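Damesthorpe Site Working Group
Minutes of the July meeting, item 5 onward

5. Demonstration visit, Zustasby
5.1 The group noted the report on the visit to the Zustasby workshop. The visit started at 10 a.m. and took in the Chien two-armed unit and the Umis planning software. The written report had been circulated.
5.2 The demonstration covered the handling of steamed buns between an electric steamer and a plate. Members asked whether softer items had been tried. The host advised that trials to date had used buns only.
5.3 The host's log listed 2,548 handling attempts since the program began. The group asked for the log to be broken down by type of fault before any figure is quoted in the business case.
5.4 Cycle time was discussed. The report put it at about two minutes per item, well behind manual handling. It was agreed that speed would not be used as a measure at this stage.
5.5 Cleaning of the arm sleeves was raised. No procedure was supplied — the host to be asked for one in writing. 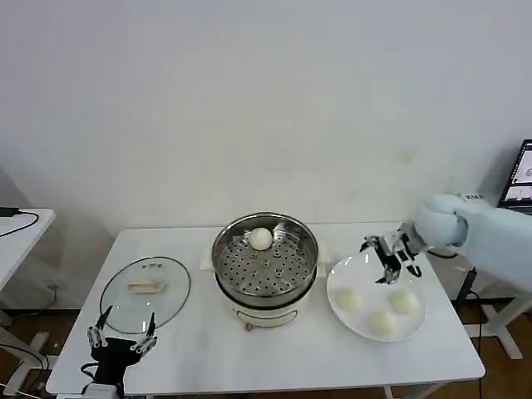
Figure 1. Chien unit at the steamer, Zustasby. Three buns on the plate, one in the steamer tray.

5.6 Agreed: a second visit to be organized, with the kitchen supervisor attending. Power and floor space requirements to be obtained beforehand.
5.7 Action: secretary to write to Zustasby on items 5.3 and 5.5.

6. Other business
6.1 The loading dock door remains out of service. Carried forward.

Meeting closed at 5 p.m.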